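Family Life | Play & Learning

The Best Toy Kitchen Is the One They Wreck

I bought my daughter her first play kitchen when she was two, and I have been stepping on tiny vegetables ever since. I love it! She runs a restaurant called Bendance (her word, no idea) and the service is terrible.

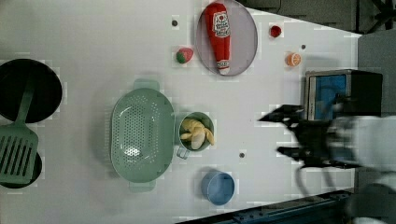 Pretend cooking is how kids try on being in charge. At Bendance I get told to sit, wait and stop asking. The menu follows no law of food, and a bunch of bananas standing in a green cup is a perfectly good soup. I've learned to just eat it and ask for seconds.

My neighbor Ajith Unnithan, a preschool teacher, told me to quit correcting her. I used to say things like "pizza goes in the oven, sweetie." 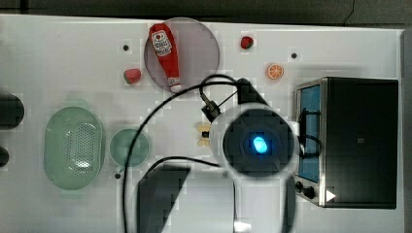 So I stopped, and the games got longer and a lot weirder. One lunch lasted all the way to bath time, with a wedding in the middle.

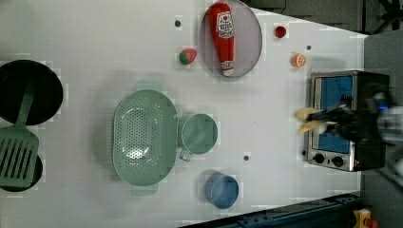 Ketchup, plated.

You don't need to spend much, either. We got most of ours at the Jaltholm swap meet, and I paid $7 for a whole bag.

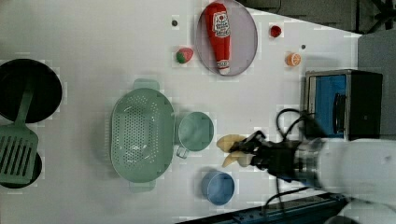
Where to put it all

One low bin, no lid. I tried labeled drawers and they lasted a morning. Now everything gets tossed in together, and she digs through it like a raccoon, which seems to be half the fun.

Comments

Evaristo Caputo: My son charged me $200 for toast. I paid.

mamaof3: We have the lidless bin too. The dog sleeps in it.

Last updated: June 15, 2020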